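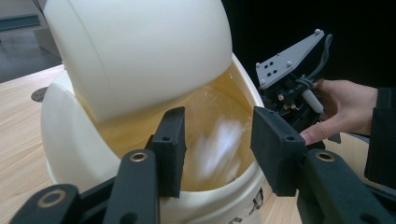
Yellowish liquid in a white plastic container, with a white bowl tilted over it.

Anneli Hyvönen had been on the Skernby town council for nine years before anyone handed her the keys to the supply room, and she laughs about it now, pouring me a second coffee I hadn't asked for. "I went in for a box of envelopes," she says, "and I came out wanting to know where everything else was!"

What she wanted was a proper list. The town had bought 36 portable radios for its neighborhood wardens, and by July only 24 had been signed back in. Letters went out, and then (she sighs a little) more letters.

"People move, they retire, they put a thing in a drawer," she says. "I don't think of them as thieves. But it's the town's money, and I'd like an answer."

Her colleague Sointu Laitinen would go further and bill former wardens up to the full price. Hyvönen isn't there yet. She has given everyone another 14 days, and she has been phoning them herself in the evenings, usually after supper.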